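헤링본 마루 방에 흰색 작업 테이블 들이기: 자리 잡기부터 얼룩 관리까지

작성: Samina Rizvi
2022-02-19

원목이나 강마루를 헤링본으로 깐 방에 테이블을 놓을 때는 일자 마루와 조금 다르게 접근해야 합니다. 무늬가 사선으로 꺾여 있어서 테이블이 살짝만 틀어져도 눈에 띄고, 반대로 무늬에 맞추려다 벽과 어긋나는 일도 많습니다. 이 글에서는 바닥 점검, 위치 표시, 다리 밑 보호, 수평 맞추기, 전선 정리, 상판 청소 순서로 설명합니다. 기준은 흰색 무광 상판에 금속 다리가 달린 직사각형 테이블입니다. 높이 조절이 되는 스탠딩 데스크도 대부분 같은 방법을 쓰면 되고, 다른 점은 해당 단계에서 따로 적었습니다.

준비물

줄자, 마스킹 테이프, 수평계, 펠트 패드 또는 고무 받침, 극세사 천 여러 장, 중성세제, 분무기, 부드러운 솔, 얇은 플라스틱 카드, 벨크로 케이블 타이, 두꺼운 담요 한 장.

마스킹 테이프는 접착력이 약한 도장용을 고르세요. 포장용 투명 테이프를 마루에 붙이면 접착제가 남고, 오일 마감 마루에서는 뗄 때 표면까지 상할 수 있습니다.

1단계. 바닥 상태 확인

테이블을 놓을 구역을 먼저 청소기로 밀고, 물기를 꼭 짠 천으로 한 번 닦은 다음 말립니다. 헤링본은 짧은 쪽이 서로 맞물리는 구조라 이음매가 많습니다. 모래나 작은 돌이 이음매에 끼어 있으면 다리를 끌 때 긁힘이 생기므로 청소기 솔을 무늬 방향으로 한 번, 반대 방향으로 한 번 움직입니다.

맨발로 구역 전체를 천천히 밟아 보세요. 눌리는 느낌이 있거나 소리가 나는 쪽이 있으면 테이프로 표시해 둡니다. 그 자리에 다리가 오지 않도록 테이블을 한 뼘쯤 옮기면 됩니다. 들뜬 면적이 넓다면 가구를 들이기 전에 시공한 곳에 연락해 보수를 받는 편이 낫습니다. 무거운 가구를 올려서 눌러 두면 잠잠해 보여도 옆 조각이 따라 들리는 경우가 있습니다.

마감 종류도 확인해야 합니다. 눈에 잘 띄지 않는 구석에 물을 한 방울 떨어뜨리고 조금 기다립니다. 물방울이 그대로 맺혀 있으면 코팅 마감이고, 서서히 스며들면서 색이 진해지면 오일 마감이거나 코팅이 닳은 상태입니다. 확인이 끝나면 바로 닦아 냅니다.

2단계. 위치 표시

방 폭부터 잽니다. 제가 작업한 방은 폭이 257cm였습니다. 숫자는 바닥 쪽과 허리 높이에서 각각 재야 합니다. 오래된 건물은 벽이 기울어서 두 값이 다른 경우가 흔하고, 걸레받이 두께도 빼야 합니다.

그다음 테이블 크기대로 바닥에 테이프를 붙입니다. 네 변을 다 붙일 필요는 없고 모서리에 ㄱ자로만 붙여도 충분합니다. 표시가 끝나면 그 주위를 걸어 다녀 보고, 의자를 가져와 앉았다 일어나 봅니다. 문이 열리는 반경과 서랍이 나오는 거리도 이때 확인합니다.

기준선은 벽으로 잡을지 무늬로 잡을지 정해야 합니다. 벽에 붙이거나 벽 가까이 놓는다면 벽을 기준으로 하세요. 방 가운데에 놓는다면 헤링본의 꼭짓점이 이어지는 선을 기준으로 삼습니다. 꼭짓점 선과 테이블의 긴 변을 나란히 놓거나 직각으로 놓으면 정돈되어 보입니다. 둘 사이의 어중간한 각도는 피합니다.

밝은색 마루에 흰 상판을 올리면 방은 넓어 보이지만 테이블 경계가 흐려집니다. 지나다니면서 모서리에 부딪히는 일이 잦다면 다리를 검은색이나 짙은 회색으로 고르거나, 상판 밑에 깔리는 러그로 경계를 만들어 주면 됩니다. 모서리가 둥근 상판은 부딪혀도 덜 아프고 도장이 깨질 위험도 적습니다.

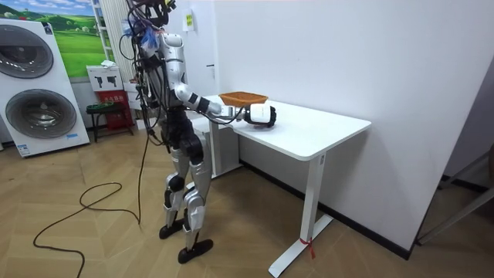

밝은색 헤링본 마루 위의 흰색 직사각형 테이블

3단계. 테이블 옮기기

상판과 다리가 분리되는 제품은 방 안에서 조립하는 것이 좋습니다. 바닥에 담요를 깔고 상판을 뒤집어 놓은 뒤 다리를 답니다. 나사는 처음부터 끝까지 조이지 말고, 모든 나사를 반쯤 넣은 다음 대각선 순서로 조입니다. 한쪽을 먼저 다 조이면 반대쪽 구멍이 맞지 않을 수 있습니다.

전동 드라이버를 쓴다면 토크를 가장 낮게 설정하세요. 파티클보드나 MDF 상판은 나사 구멍이 한 번 헛돌면 복구하기 번거롭습니다. 이미 헛돈다면 이쑤시개에 목공 본드를 묻혀 구멍에 채우고, 굳은 뒤 튀어나온 부분을 잘라 내고 다시 박습니다.

뒤집을 때는 두 사람이 짧은 변을 하나씩 잡습니다. 한쪽 다리에 무게를 실어 돌리면 다리 연결부가 휘거나 바닥에 찍힌 자국이 남습니다. 구호를 정해서 동시에 들고, 옆으로 세웠다가 내려놓습니다. 스탠딩 데스크는 모터와 프레임 때문에 보기보다 무겁습니다. 가장 낮은 높이로 내린 상태에서 전원을 뽑고 옮기세요.

조립할 때 Dovus 다리 세트를 썼는데, 동봉된 와셔가 얇아서 따로 산 것으로 바꿨습니다. 와셔가 얇으면 조일수록 상판 밑면이 파입니다. 다른 회사 제품이라도 와셔 두께는 한번 보시기 바랍니다.

4단계. 다리 밑 보호

펠트 패드는 자주 움직이는 가구에, 고무 받침은 움직이지 않을 가구에 씁니다. 고무는 미끄럼을 잘 막지만 일부 제품은 코팅 마감과 반응해 누런 자국을 남깁니다. 포장에 마루용이라고 적힌 것을 고르고, 그래도 걱정되면 고무와 마루 사이에 얇은 펠트를 한 겹 넣습니다.

패드는 다리 밑면보다 약간 작게 잘라야 합니다. 크면 가장자리에 먼지가 붙고, 그 먼지가 뭉쳐 사포처럼 바닥을 갑니다. 두께는 5mm 정도면 충분합니다. 너무 두꺼우면 무거운 쪽이 먼저 눌려서 수평이 틀어집니다.

붙이기 전에 다리 밑면을 알코올 솜으로 닦고 완전히 말리세요. 붙인 뒤에는 손가락으로 세게 누르고, 테이블을 세우기 전에 30분 동안 그대로 둡니다. 바로 세워서 밀면 접착면이 밀려 패드가 옆으로 나옵니다.

T자형 발이 달린 스탠딩 데스크는 발 양 끝과 가운데에 패드를 붙입니다. 양 끝에만 붙이면 발 가운데가 떠서, 상판을 높였을 때 흔들림이 커집니다.

5단계. 수평 맞추기

수평계를 상판 가운데에 긴 방향으로 한 번, 짧은 방향으로 한 번 놓고 봅니다. 가운데에서 맞으면 양쪽 끝에서도 봅니다. 긴 상판은 가운데가 살짝 처질 수 있으므로 한 곳만 재고 끝내면 안 됩니다.

조절 나사가 있는 다리는 가장 높은 모서리를 기준으로 나머지를 올려 맞춥니다. 높은 쪽을 내리려고 하면 나사가 끝까지 들어가 더 이상 조절할 여유가 없어집니다. 조절 나사가 없으면 낮은 다리의 패드를 한 겹 더 붙입니다. 접은 종이를 끼우는 방법은 임시로만 쓰세요. 물걸레질 한 번이면 눌려서 얇아집니다.

그다음 상판 모서리를 손바닥으로 번갈아 눌러 봅니다. 수평은 맞는데 덜컥거린다면 다리 하나가 떠 있는 것입니다. 종이 한 장을 다리 밑으로 밀어 넣어 보면 어느 쪽인지 금방 찾을 수 있습니다.

스탠딩 데스크는 가장 낮은 높이, 앉는 높이, 서는 높이에서 모두 확인합니다. 낮을 때 멀쩡하다가 높였을 때 한쪽으로 기우는 제품은 양쪽 기둥의 높이가 어긋난 것일 수 있습니다. 대부분은 초기화 기능으로 해결되는데, 누르는 방법이 제품마다 다르니 설명서를 보세요. 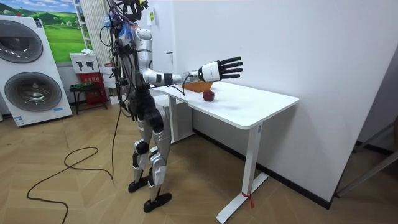

헤링본 마루에 놓인 흰색 스탠딩 데스크와 왼쪽 짧은 변 쪽 자리

6단계. 전선 정리

전선은 바닥을 가로지르지 않는 것이 원칙입니다. 멀티탭을 상판 밑에 달고, 벽 콘센트로 가는 선 하나만 다리를 따라 내려오게 합니다. 멀티탭 고정에는 나사가 가장 튼튼하지만, 상판에 구멍을 내기 싫다면 철제 트레이를 집게로 무는 방식이 있습니다. 양면테이프는 여름을 넘기지 못하는 경우가 많습니다. 저도 7월에 한 번 떨어뜨렸습니다.

높이를 바꾸는 책상이라면 가장 높이 올린 상태에서 선 길이를 잡습니다. 낮은 상태에서 깔끔하게 묶어 놓으면 올릴 때 플러그가 빠지거나 단자가 꺾입니다. 남는 선은 느슨하게 모아 벨크로 타이로 묶습니다. 나일론 타이는 한 번 조이면 잘라야 하고, 자르다가 피복을 건드리기 쉽습니다.

마루 위로 선이 꼭 지나가야 하면 벽을 따라 몰딩을 쓰세요. 러그 밑으로 넣으면 밟혀서 피복이 상하고 열이 빠지지 않습니다.

7단계. 흰 상판 청소

무광 흰색은 유광보다 지문이 덜 보이는 대신 회색 얼룩이 잘 남습니다. 원인은 보통 금속이 스친 자국, 연필 가루, 손때 이렇게 3가지입니다. 각각 지우는 방법이 다릅니다.

금속이 스친 자국은 흠집처럼 보여도 금속이 표면에 묻은 것인 경우가 많습니다. 젖은 천에 중성세제를 묻혀 원을 그리듯 문지르고, 남으면 베이킹소다를 물에 개어 아주 살살 문지른 뒤 닦아 냅니다. 도장 상판에는 구석에서 먼저 시험해 보세요. 세게 문지르면 그 부분만 반들반들해지고, 이 광은 되돌리기 어렵습니다.

연필 가루는 물부터 대지 않습니다. 마른 붓이나 솔로 털고, 부드러운 흰 지우개로 지운 뒤 젖은 천으로 마무리합니다. 처음부터 젖은 천으로 닦으면 가루가 번져 넓은 회색 자국이 됩니다.

손때는 의자가 놓이는 쪽 가장자리에 몰립니다. 미지근한 물에 중성세제를 풀고, 천을 적셔 꼭 짠 다음 가장자리를 따라 한 방향으로 닦습니다. 깨끗한 물에 적신 천으로 세제를 걷어 내고, 마른 천으로 물기를 없앱니다. 세제가 남으면 얇은 막이 생겨 때가 더 빨리 탑니다.

매직블록은 권하지 않습니다. 미세한 연마재와 같아서 무광 표면을 고르지 않게 만듭니다. 아세톤과 락스도 쓰지 마세요.

8단계. 색이 밴 자국 처리

커피, 카레, 과일즙은 시간이 관건입니다. 과일은 특히 무른 쪽이 상판에 닿은 채로 놓아두면 색이 배기 쉬우니 접시나 받침을 쓰는 편이 좋습니다. 바구니에 담아 올려 둘 때도 밑으로 즙이 샐 수 있으므로 바구니 안에 종이나 천을 깝니다. 엮은 바구니는 바닥이 거친 것이 많아서 끌지 말고 들어서 옮겨야 합니다. 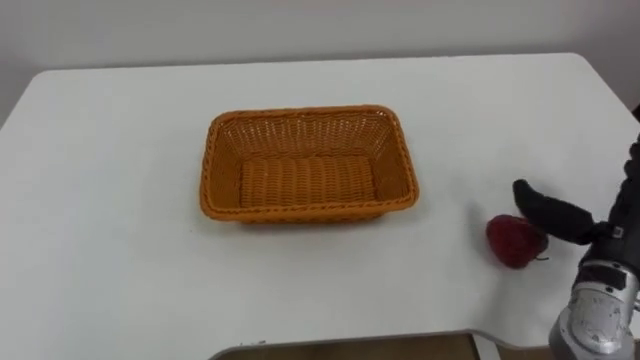 이미 밴 자국에는 약국에서 파는 소독용 과산화수소를 씁니다. 키친타월을 자국보다 조금 크게 접어 적시고, 얼룩 위에 올린 뒤 랩으로 덮어 마르지 않게 합니다. 멜라민 상판은 이 방법으로 대부분 옅어집니다. 도장 상판은 짧게 올렸다가 상태를 보고 반복하세요. 원목에 흰색을 입힌 상판은 물기가 들어가면 도막이 들뜰 수 있으니 이 방법을 쓰지 않습니다.

끈적하게 굳은 것은 플라스틱 카드를 눕혀서 밀어냅니다. 금속 헤라나 칼은 각도가 조금만 서도 상판을 팝니다. 스티커 자국은 드라이어의 약한 바람으로 데운 뒤 천천히 벗기고, 남은 접착제는 식용유를 조금 묻혀 불린 다음 세제로 닦습니다.

9단계. 테이블 밑 마루 관리

상판만 닦고 밑은 잊기 쉽습니다. 테이블 그늘이 지는 자리는 햇빛을 덜 받기 때문에, 시간이 지나면 주변 마루와 색이 달라집니다. 창가라면 커튼으로 직사광을 줄이고, 계절이 바뀔 때 테이블을 조금씩 옮겨 줍니다. 러그도 마찬가지입니다.

물걸레질을 할 때는 다리 둘레에 물이 고이지 않게 하세요. 펠트가 젖은 채로 마루에 붙어 있으면 둥근 자국이 남습니다. 젖었다면 다리를 들어 마른 천을 끼우고, 다 마른 뒤에 빼냅니다. 펠트가 납작해지고 가장자리가 벌어지면 교체할 때입니다.

얕은 긁힘은 마루와 같은 색의 보수용 왁스로 메웁니다. 헤링본은 조각마다 색이 조금씩 달라서 왁스 두 가지를 섞어야 맞는 경우가 많습니다. 한 조각 안에서만 칠하고 이음매를 넘기지 마세요. 조각 경계가 흐려지면 긁힘보다 더 눈에 띕니다.

자주 받는 질문

의자 바퀴 자국은 어떻게 막나요?
우레탄 바퀴로 바꾸는 것이 가장 간단합니다. 투명 매트를 깔 때는 밑에 모래가 들어가지 않도록 자주 들어서 닦아야 합니다.

상판에 유리를 덮어도 되나요?
됩니다. 다만 유리와 상판 사이에 습기가 차면 무광면에 얼룩이 생기므로 모서리마다 투명 받침을 끼워 틈을 만드세요.

테이블이 벽에 닿아도 되나요?
손가락 하나 들어갈 만큼은 띄우세요. 벽지에 선 자국이 생기고, 높이 조절 책상은 올라가면서 벽을 긁습니다.

왁스 색은 어디서 맞추나요?
마루 조각이 남아 있으면 매장에 들고 가세요. 저는 Gerunis에서 샀고, 밝은 오크와 베이지를 섞어 썼습니다. 조각이 없으면 낮에 창가에서 견본을 마루에 직접 대 보고 고르면 됩니다.

수정: 4단계의 고무 받침 설명은 Sándor Szekeres 님의 지적을 받아 고쳤습니다.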